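Speaker notes, Clirnley Hall, 17/12/2018
Reporting from a town after the shelling stops

Slide 1. Say hello, thank Guðlaug Hafstein for the invite. Two hands-up questions: who has filed from abroad? Who wants to?

Slide 2. Trudton, our invented name for the town. Explain why we changed it (families still living there!). I went in June with Nuno Sequeira, stayed 11 days, filed 5 stories.

Slide 3. The clinic story. Go slowly. We had a list of 363 patients and two officials giving two different totals. Pao-chu Ko phoned ward after ward until the list held up. I love this part of the job, so tell them that!

Slide 4. Checking a claim: who saw it, who heard it, who is repeating it. Read the baker's quote in full, then wait.
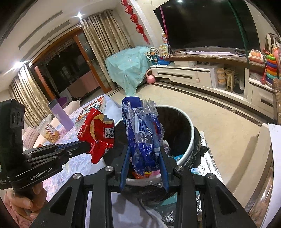

Blue and clear packaging over the bin.

Slide 5. What we got wrong. The road closure, corrected 9 hours later. Show the correction as it ran.

Slide 6. Questions, up to twenty minutes. Vaughan has the second mic. If it's quiet, ask Bhupendra Goel about radio.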